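Brick sorting, notebook, Thursday, after lunch

Still on the pile of toy bricks. Still not sold on sorting by color.

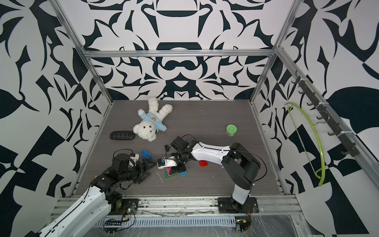
Udham's note in the margin from this morning: color is the only sort a kid will keep up with, so stop fussing about shape and get on with it. Fine. I've heard that before, and I have yet to see a color bin stay a color bin past the first week.

My objection, for the record. If you want a particular small piece and everything in the tub is blue, you still have to dig through all the blue. If everything in the tub is the same small piece, you can spot the blue one right away. Holst did the stock count and got 1,697 bricks in the full tub, 298 of them blue. That is a lot of blue to stir with one finger while looking for a single small plate.

Tried this so far:

Color only, 9 trays. Quick to start. Everyone knew where to put things without asking. Finding a piece afterward was slow and annoying, and the dark blues kept landing in with the black. Under the bench light I did it myself twice.

Shape only, same trays. Slow to start, lots of "is this a plate or a brick." Finding was much better. Putting away was worse, and by the end people were dropping the odd ones wherever there was room.

Size first, then color if anyone feels like it. 3 trays: big, small, weird. I expected this to be useless and it was merely mediocre. The weird tray filled up first, which tells me the other two labels are wrong.

The Citik leaflet that came with the trays says a mixed tub can be sorted "in minutes." No mention of how many minutes, or what size of tub. I'd like to know who held the watch.

The soft toys are a separate headache. Zineck wants them in the same tidy-up routine as the bricks, on the same shelf unit. I think a teddy bear in a shirt needs one big open basket and no rules at all. It can't be stacked, and if you put it on top of the brick trays you have to move it every time somebody wants a brick. Small bricks also get caught in fluffy fur, and then they're out of the count. Holst disagrees and says the shelf is deep enough for both. Maybe. Measure the shelf before anyone says that again.

Next:
- rerun size first with a fourth tray, split the smalls by height
- dark blue and black side by side under the other lamp, see if the mix-ups stop
- bear basket on the floor, bricks on the shelf, leave it a week
- ask Udham to do the putting away this time, by color if he likes, and write down how long it took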